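Holzer adds slotted soap dish to its bathroom range

Sep 29, 2022

Household goods maker Holzer has added an oval soap dish to its Fladora bathroom range. The dish is white with a grey slotted insert and goes on sale to shops and hotels this week. 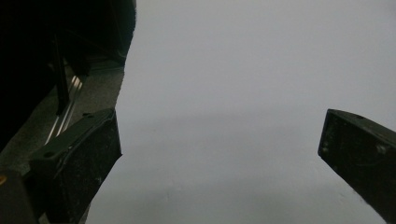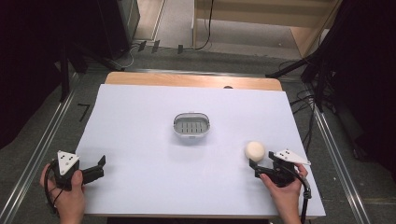 The Fladora dish was drawn up after complaints about the flat dish it replaces, which left soap sitting in a puddle. Water now runs through the slots and collects under the insert. The insert lifts out by hand and can be rinsed under the tap. Both parts can also go in the dishwasher on a normal wash.

"People told us the same thing again and again – the soap went soft and the dish was a nuisance to clean," said Ursina Lüthi, product manager at Holzer. "We kept the shape simple and put the work into the insert. We tried 4 slot patterns before we settled on the short ones."

The raised rim is there to stop a bar sliding off when the dish is picked up or knocked. The dish will take most ordinary bars, including the larger household blocks sold in hardware shops.

Before the launch, Holzer gave the dish to 30 households for use at the kitchen sink or in the bathroom. Their comments led to one late change: the insert now sits slightly looser, as several older users had found it hard to get out.

Hotel supplier Gakumell has placed the first trade order, for 812 dishes. "Our customers are moving back to bar soap and they need something to put it on," said Cyrill Mayrhofer, who buys bathroom goods for the company. "Housekeeping staff have to be able to clean it quickly. That was the main point for us."

Replacement inserts will be sold separately. Trade customers can order the dish in cartons of 200, and smaller shops can buy single pieces through the distributor Illusport. A matching tumbler is planned for the same range, but no date has been set.

Samples and price lists are available from the Holzer trade desk on request.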